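About Trarkum

Trarkum rents furnished rooms and small apartments to people who need a place for one month to one year. Most of our tenants are traveling nurses, trainees and families between homes. We opened in 2016 with a single house on Halvorsen Street and added the Gondari building the following May.

The company is owned and run by Godelieve Van der Linden. She managed student housing before this and still handles most of the leases herself.

What the rent covers

Rent includes heat, water, internet and trash pickup. Electricity is included up to a monthly limit that is written in your lease. Parking at Gondari is extra. Every bedroom comes with a bed, sheets and pillows. Tenants do their own laundry, and the machines in the basement take cards only.

We ask for one month's deposit. It is returned within three weeks of move-out, less any repairs.

Bedrooms
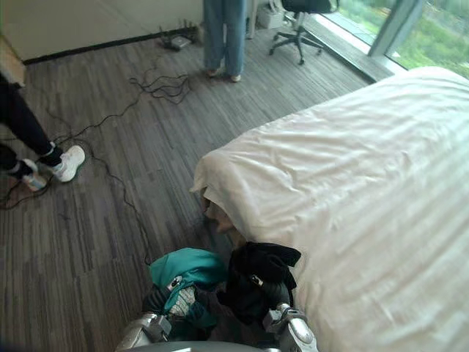
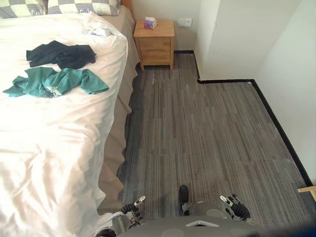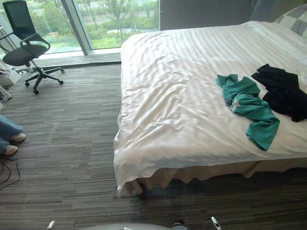 Office

Our office is on the ground floor of the Jikel Building, Suite 3000. Please call ahead if you want to see a room, as the people who show them are often out at the houses. Keys are picked up at the office on the day your lease starts.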